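# Sorting a snack tin by date when half the packets are in a language I can't read

**Sketgate Household Help** › Kitchen and larder › Storage

**pantrymoth**
Member, 2 years

Our household has a snack box. It lives on the table, it has a lid somewhere, and into it go all the small foil packets that come into the house by way of my sister-in-law, who shops at a big Chinese supermarket in Collbridge and believes we are starving. Red ones, green ones, a few I have never seen anyone open. I like most of them. The trouble is that new ones go on top, everyone eats from the top, and the bottom of the box has become a sort of archive.

I tipped the lot out one evening in July with the idea of doing it properly: oldest at the front, newest at the back, like a shop. I lasted ten minutes. Some packets have a date stamped on the back, some have it up the side, and on a few I could only find a row of numbers that might be a date or might be the factory's phone number. Worse, I don't know whether the date I'm looking at is when the thing was made or when I am supposed to have eaten it by. I can't read any Chinese at all and my sister-in-law, who can, says "just eat them" when asked.

So, three things. How do I tell which date is which? What's a sensible way to keep small packets in order in a shallow box, given that they slide about like fish? And is there any point, or should I do as I'm told and just eat them?

I've searched the site and found one thread on tins (708 replies, all about tins) and one on freezer labels.

---

**Collbridge_Col**
Regular, 200 answers

Just eat them.

If it smells wrong, don't.

---

**larderlout**
Shelf-stable section helper, 2,193 answers

Col has been giving that answer since the forum was on its old software and he is still with us, so make of it what you will. I'll try to be more use.

Dates first. Chinese packets usually give the date year first, then month, then day, so at least you are spared the business of wondering whether 03/04 is March or April. What you can't tell from the digits alone is what the date is for. On a great many Chinese snacks the stamped date is the day it was made, and the shelf life is printed separately somewhere in the small text, as a number of months or days. You then do the sum yourself, which feels like a cheek when you're the one who paid.

The characters to look for are these:

- 生产日期 is the production date
- 保质期 is the shelf life, and you want the number that follows it
- 个月 after a number means months, and 天 means days
- 保质期至 or 此日期前 near a date means it's a best before

You needn't learn them. Copy them on to a card and keep the card in the box. Or point the translate thing on your phone at the packet, which on shiny wrappers takes several goes and will at some point tell you that your biscuit is a municipal office.

There's often a sticker as well, added by the importer, with the ingredients in English and a best before date. If there is one, use that and ignore everything else I've said. It has usually been stuck over the very bit you wanted to read, but you can't have it all. Multipacks are the awkward case: the sticker goes on the outer bag, the outer bag goes in the bin on the first evening, and you're left with the little inner packets and their stamp.
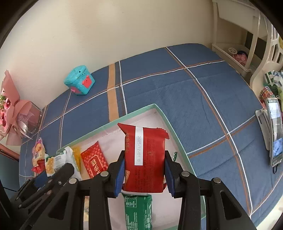 **larderlout**
*Shelf-stable section helper, Sketgate Household Help*

The one you want is the white strip down the face of the red packet: 2025/12/01, with a B after it. It's printed sideways, so people turn the packet over twice looking for a date they have already had their thumb on. The B won't be part of the date. A stray letter after the digits is generally a batch or line mark and of interest only to the factory. Then it's off into the lines of tiny text for the shelf life, and I'd fetch my glasses for that.

As for the box. A shallow one is better than a deep one, whatever the storage people say, as it's hard to build up an archive in something with no bottom to speak of. What I do:

1. Lay everything flat on the table and turn it all date side up. Anything with no date you can find goes in a pile of its own.
2. Work out the eat-by for each kind, once. Packets from one multipack nearly always match, so don't do them singly unless you enjoy it.
3. Write the month on each in marker pen. Month and year, nothing else. Big.
4. Stand them on edge in rows, like records in a shop, with the soonest nearest your hand. If they flop, fold a strip of card and wedge it across.
5. New arrivals go in at the back. Say this aloud to the family. It won't help, but you'll have said it.

The undated pile goes in a bowl by the kettle and gets eaten first. Things left by the kettle always do, I've had a whole bag of something from Rivadeneyra vanish from mine in an afternoon and I'm still not sure what it was.

Is there a point? For dry, sealed stuff, a bit past a best before mostly means stale. I'd be stricter with anything containing meat, egg or tofu, and with any packet that has puffed up or split. Those go in the bin whatever the stamp says. A "use by" on the English sticker is a different matter from a best before and you should stick to it.

---

**ceston_biscuit**
New member

We had the same problem in Ceston and got a bigger box. Now it is a bigger problem. Marker pen rubs off the very shiny ones by the way, use a bit of masking tape and write on that.

---

**pantrymoth**
Member, 2 years

Thank you, tape it is. I did the red ones last night and found they were all made in the same month, so that was an hour well spent. The card with the characters is taped inside the lid, which was under the sofa.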